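Support > Dishwashers > Hard water and limescale

Hard water and limescale: frequently asked questions

1/28/26
By the Niltness Water Advice Desk

These answers cover domestic dishwashers with a built-in softener, and in particular the Heltero range. Where a point applies to older machines or to those without a softener, the answer says so.

What makes water hard?

Hard water contains dissolved calcium and magnesium, mostly picked up as rainwater passes through chalk or limestone. When the water is heated, some of the calcium comes out of solution as a pale solid. This is limescale. It settles on heating elements, spray arms, the inside of the door and anything in the racks.

How do I find out how hard my water is?

Most water suppliers publish hardness by postcode. The figure may be given in milligrams per litre of calcium carbonate, in German degrees, in French degrees or in Clark degrees. Check the unit before you set the machine, as the same water gives a very different number in each. Water above 200 milligrams per litre of calcium carbonate is generally treated as hard.

If your supply comes from a borehole, use a test strip or send a sample to a laboratory. Borehole hardness can change over the year, and a reading taken in August may not hold for the winter.

What does the softener do?

The softener is a small tank of resin beads under the floor of the machine. Incoming water passes over the beads, which take up calcium and magnesium and release sodium. After a number of washes the beads are full and must be rinsed with brine. The salt you add makes that brine. It does not go into the wash water in any useful amount and it does not clean anything.

Which salt should I use?

Use granular or tablet salt sold for dishwashers. Table salt contains anti-caking agents that can block the resin, and cooking salt is often too fine. Rock salt may carry grit. Tablets intended for a whole-house softener are too large for most dishwasher tanks, and breaking them up produces dust that cakes at the bottom.

On first filling, add water to the salt tank until it is full, then pour in the salt through the funnel. Some water will overflow. Wipe up any spilled grains and run a rinse programme at once. Salt left on the steel floor can cause pitting.

The salt light stays on after I have refilled. Is there a fault?

Usually not. The sensor is a float, and it rises only when the brine is strong enough. This can take several washes. If the light is still on after a week of normal use, remove the cap and stir the salt gently with the handle of a wooden spoon. A hard crust can form over an empty space, which leaves the float sitting in weak brine.

Do I still need salt if I use all-in-one tablets?

In soft water, no. In moderately hard water the softening agents in the tablet may be enough. In hard water they are not, and the salt tank should be kept filled whatever the packet says. All-in-one tablets have a fixed dose, whereas the softener can be set to match the supply.

What is the white film on my glasses?

There are two common causes, and they need different treatment.

The first is limescale. Put a few drops of white vinegar on the dry glass and leave it for a few minutes. If the film goes, it was scale. Raise the softener setting by one step, check the salt and look at the rinse aid.

The second is etching, sometimes called glass corrosion. The surface has been worn by heat, alkaline detergent and water that is too soft. Vinegar has no effect, and the damage is permanent. Lower the softener setting, use a cooler programme and cut the amount of detergent.

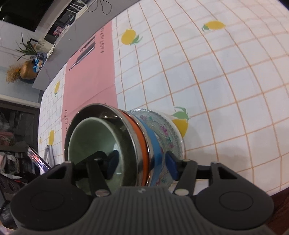
Film of either kind is often uneven. A piece may be clear on one side and dull on the other, depending on how it was facing the spray and how well the water drained from it. Test more than one spot before changing the settings, and change only one setting at a time. Allow five or six washes before judging the result.

Can limescale affect glazed pottery?

Yes, though it is harder to see on a light glaze. It shows first as a rough feel inside the base, where water collects. Tea and coffee stains then cling to the scale and look like a fault in the glaze. Descaling normally removes both. Do not use acid on pottery with metallic decoration or on unglazed surfaces.

How often should the machine be descaled?

With the softener set correctly, twice a year is sufficient in most homes. Without a softener, in a hard water area, descale every two months. Signs that it is overdue include a chalky line along the door seal, blocked holes in the spray arms and longer programme times.

Can I use vinegar or citric acid instead of a descaler?

Citric acid is suitable in an empty machine on a warm programme. Follow the dose on the packet. At very high temperatures it can leave calcium citrate, a deposit that is itself difficult to remove. Vinegar works on light scale, but frequent use may harden rubber seals. Never mix any acid with bleach or with a cleaner that contains it.

How do I change the softener setting?

On Heltero 500 models, hold the programme button while switching on, then press start to step through the levels. On Heltero 800 models, open the settings menu and choose Water. Both save the new value when the machine is switched off. Models with a Druron control board show the level as flashes of the salt light, and these must be read from the first long pause.

Will a magnetic or electronic descaler on the pipe help?

We do not take these devices into account when advising on settings. They do not remove calcium from the water, so a hardness test gives the same reading before and after. Set the softener as though the device were not fitted.

My house has a whole-house softener. What should I set?

Set the dishwasher softener to its lowest level or to off. Softening the water twice makes etching more likely. If the kitchen cold tap is left unsoftened for drinking, check which supply the dishwasher is joined to before changing anything.

Related pages
Reading the hardness table on your Heltero
Rinse aid: dosing and settings
Cleaning spray arms and filters
Kahraman kettle descaling guide
Fault codes for Druron control boards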